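Re: [wolladia-list] Second pressing of the Tefera LP

> Does anyone know if the Ungate reissue has the same running
> order as the first one? Mine has the two long tracks on side 2
> and I'm wondering if I've got an oddity.

Not an oddity, I'm afraid! I've got both copies out on the floor this evening and they match all the way through, six tracks a side. The only thing that's changed is the fade on the last song, which goes on a bit longer on the reissue (lovely, all that extra organ). 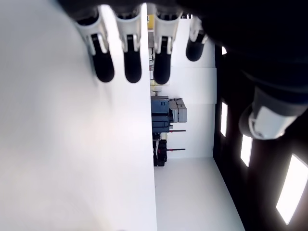

White fingers, black tips.

The sleeve is another story. Mine came from Drerunetti on Thursday with the spine printed upside down, and I rather like it that way. Has anybody got the mono? I've been after one for two years and keep getting outbid at the last minute. Happy to swap my spare stereo, which has a slight crackle at the start of side 2 but plays fine after that.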